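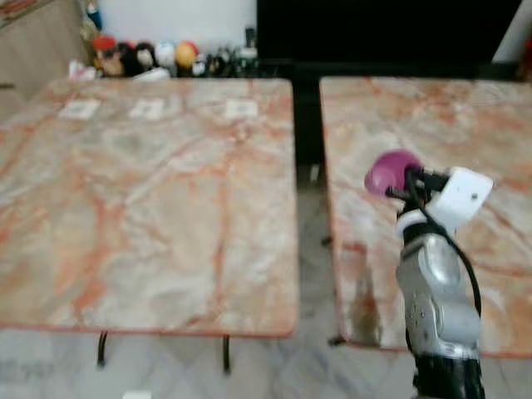
How should a marble tabletop be cleaned from day to day?
Wipe the surface with a soft cloth, warm water, and a small amount of mild dish soap. Rinse with a second damp cloth and dry at once with a towel. Vinegar, lemon juice, and bathroom cleaners must not be used on marble, as acids dull the polish.

What should be done about a spill?
Blot the liquid with a paper towel. Wiping spreads it. Coffee, wine, and fruit juice should be removed as soon as they are noticed. Marks that remain after cleaning should be reported to the Furnishings Office in the Hinham Building, Room 221.

May paper labels be placed on the tables?
Loose paper labels are permitted. Adhesive labels and tape may be used on marble for no longer than 2 days, and any residue must be removed with soap and water. Blades and metal scrapers are prohibited.

Why do the veins differ from one table to the next?
Marble is a natural stone, and its color and veining vary from slab to slab. Orange and rust tones generally come from iron minerals in the stone. They are not stains and will not wash out.

Can the tables be moved or pushed together?
Requests must be submitted to the Furnishings Office 3 working days in advance. Tables are to be lifted by staff and never dragged. A narrow gap should be left between neighboring tops so that the edges do not chip.

Whom should I contact with other questions?
Please write to Nayeli Cortés, Furnishings Office, Rurnorley Campus. This page was last reviewed on Sunday, October 18, 2026.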